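# The Bowl Round 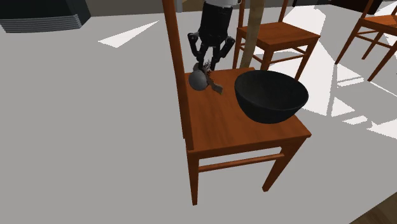
*Drirketden Review, no. 19, p. 44*

Macario Barrera had told the club in September that simulation was the cheap way to fail. By the night before the Stelmont Cup they had failed so cheaply, and so often, that he wondered whether there was a discount.

"It's over the grey thing," said Binus, who had the laptop.

"What is the grey thing?"

"The rules say 'object'."

The object sat on a chair. The black bowl sat on the same chair. The object had to go in the bowl, a job Macario's niece had mastered before she could talk, though she had never been asked to do it in 30 seconds with points off for hesitation.

"Why chairs?" asked Soliman, who asked this every week. "Who keeps a bowl on a chair?"

"My father," said Macario.

The fingers hung above the seat. On the screen there was hard white light on the floor and no dust anywhere, and Macario felt the usual small envy. The club's own room had a radiator that knocked and a carpet the colour of gravy.

"Run it," he said.

Binus ran it. The gripper considered the matter. It closed, rose, and swung across the seat with great dignity and nothing in its fingers, then opened them over the bowl.

"It thinks it's done it," said Soliman.

"Confidence is 8 points," said Binus, scrolling. "Under presentation."

Macario read the page twice. Then he took off his coat, which he had put on an hour ago, and asked who wanted chips.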